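Garko Opens Second Showroom and Workshop in Grabowska Building

FOR IMMEDIATE RELEASE

Saturday, October 8, 2022

Garko, a maker of solid wood tabletops and counters, today opened its second showroom, on the ground floor of the former Grabowska printing building. The new location has 2,385 square feet of floor space, split between a public showroom at the front and a small finishing workshop at the back.

The company's first showroom, on Vinari Street, stays open with the same hours and staff. Orders placed at either location can be picked up at the other for no extra charge.

What Customers Will Find

The new showroom carries the full Garko line of dining tops, desk tops, kitchen counters and workbench tops. Full-size pieces are set out on legs or bases at normal working height. Sample blocks of every wood and finish can be borrowed for up to 30 days with a refundable deposit.

Customers who bring in measurements can get a written quote the same day. Standard sizes kept in stock can be taken home right away. Custom sizes are cut and glued at the company's main shop and then sent to the Grabowska building for sanding, oiling and final inspection.

The back workshop also accepts older tops for refinishing, including pieces made by other companies. This service was offered as a trial starting in May and is now permanent. Staff check each top for deep cracks, loose glue joints and water damage before accepting the job. Tops with a factory plastic coating cannot be refinished. Customers should remove legs, brackets and any screws before drop-off, and mark which side faces up.

Pullivis Finish Now Standard

Garko is also changing its standard finish. All new butcher-block tops will leave the workshop with Pullivis, the company's own blend of oil and wax. It replaces the plain mineral oil used on earlier tops. Mineral oil is still available on request, and the price is the same for both.

Pullivis is applied in three coats, with sanding by hand between the first and second. It dries to a low sheen and leaves light woods close to their natural color. Owners of older Garko tops can change to the new finish at home after washing the surface, letting it dry overnight and sanding it lightly. A care sheet with full steps is included with each can and is free at both showrooms.

The company recommends a fresh coat whenever the surface looks dull or water stops beading on it. Kitchen counters near a sink will need it more often than desks. Vinegar, bleach and dishwasher detergent should not be used on any oiled top.

Mounting and Frames

Along with tops, the new showroom sells steel legs, aluminum framing and mounting hardware. Wood tops shrink and swell across the grain with the seasons, and a top fastened too tightly to a metal base can split. Garko now includes slotted brackets with every top wider than 30 inches. Brackets for narrower tops are sold separately in packs of two.

Buyers who plan to place a top inside an existing frame should measure the opening at both ends and in the middle, and bring all three numbers. The shop will cut to the smallest one and leave room for movement. Light butcher block with black framing is one of the pairings customers can order. 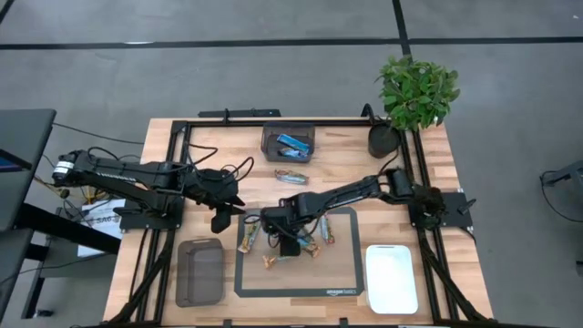 Hours and Visits

The Grabowska showroom is open Tuesday through Saturday. The refinishing counter closes one hour before the showroom. No appointment is needed for browsing or sample loans. Customers dropping off a top longer than eight feet should call ahead so the loading door can be opened.

About Garko

Garko makes solid wood tops for homes, offices and workshops. The company sells through its own showrooms and ships standard sizes by freight.

Media Contact

Garko Press Office
Grabowska Building, Ground Floor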